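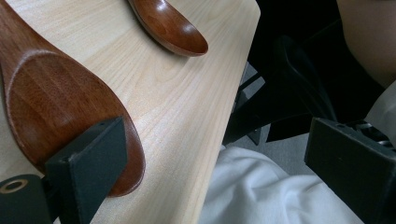
4.2 The open day at Porik

The second part of the study was done during the open day of the Porik laboratory, on 09/02/2020. Up to 110 visitors came to the demonstration room in small groups. Each visitor could hold the gripper tool and try to pick up a wooden spoon from the table -- first after watching a member of our team, then alone. We gave no other training, as we wished to see how well the tool explains itself.

All attempts were recorded with the Flalero software and stored as separate episodes. In total we kept 1,817 episodes. A further 666 were removed, mostly those in which the visitor stopped to ask a question.

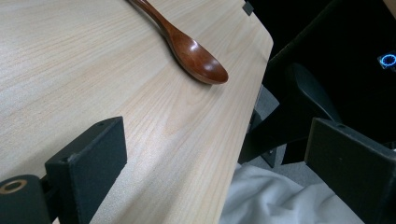 Figure 3. Wooden spoon on the demonstration table, with the two fingers of the gripper apart.

The kept episodes were then divided by the age group of the visitor, in the same manner as in the Doltedmont demonstration. We did not correct for left-handed visitors -- their number was too small -- and this point is taken up again in Section 5.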